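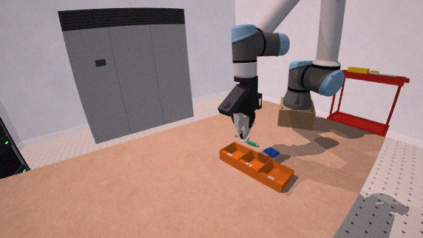

About Kumilar

Kumilar is a contract calibration laboratory in Clarkasport. We calibrate balances, reference weights, thermometers, pressure gauges and volumetric glassware for food producers, water utilities, pharmacies and small manufacturers. Work is done at our own laboratory or at the customer's site, depending on the instrument and the uncertainty required.

The company was started by Erlinda Malabanan, who had spent most of her career in the weights section of a large grain exporter. Her first service was the recalibration of platform scales at the port. Balances were added at the request of two cheese makers, and temperature work came later, when we moved to the present building on Lumanlan Road. Erlinda remains technical director and still signs the mass certificates. Janelle Maglaya joined as a bench technician and now manages the laboratory day to day, including scheduling, training and complaints.

We have 20 staff. Of these, 9 are authorized to sign certificates in one or more fields. Authorization is given by field and range, so a technician who signs for pressure up to a given limit does not sign above it. The current list is kept at reception and is sent to customers on request.

The laboratory

The mass room is on the ground floor, on a slab separated from the rest of the building. The balances stand on stone tables. Air temperature, humidity and barometric pressure are logged at one-minute intervals, and the readings are used to correct for air buoyancy where the certificate calls for it. Incoming weights are left in the room overnight before measurement. Customers sometimes ask for same-day return of weights, and for the larger sizes we have to decline.

Temperature work is done upstairs in stirred liquid baths and dry-block furnaces. Thermocouples can be calibrated as supplied or together with the customer's own indicator. We recommend the second, as the result then covers the whole measuring chain. Liquid-in-glass thermometers are still accepted, mercury included, provided they are packed in a rigid tube.

Volumetric glassware is calibrated gravimetrically with distilled water. Pipettes are tested at three volumes unless otherwise agreed, with ten deliveries at each volume. Adjustment is quoted separately - we report results both before and after it, so that the customer can judge whether past work was affected.

In the last full year the laboratory issued 1756 certificates. Of these, 640 were for on-site work, mostly on scales and balances that cannot be moved without disturbing them.

Records

Jobs are tracked in a database we call Rurolum, which was written in-house and replaced a card index. Each instrument has one record for life. If a balance is sold from one of our customers to another, the history stays with the serial number, but the new owner sees it only with the written consent of the previous one. Raw readings are kept for ten years. Certificates are issued as signed electronic files, with paper copies on request.

Certificates state measured values, expanded uncertainty, coverage factor, ambient conditions and the reference standards used. A statement of pass or fail is added only when the customer has named a specification and a decision rule. We do not set recalibration intervals. We will supply drift charts from earlier results, and these are usually enough for a customer to set an interval.

Visiting and sending instruments

The counter is open from 8 a.m. to 4 p.m. on working days, and instruments may be left without an appointment. Please remove batteries, clean off product residue and enclose a contact name. Balances should travel with the pan removed and the transport lock engaged, if there is one. The laboratory closes for two weeks in September for maintenance and for the return of our own reference standards from recalibration. Instruments received during that time are stored and entered in order of arrival when work resumes.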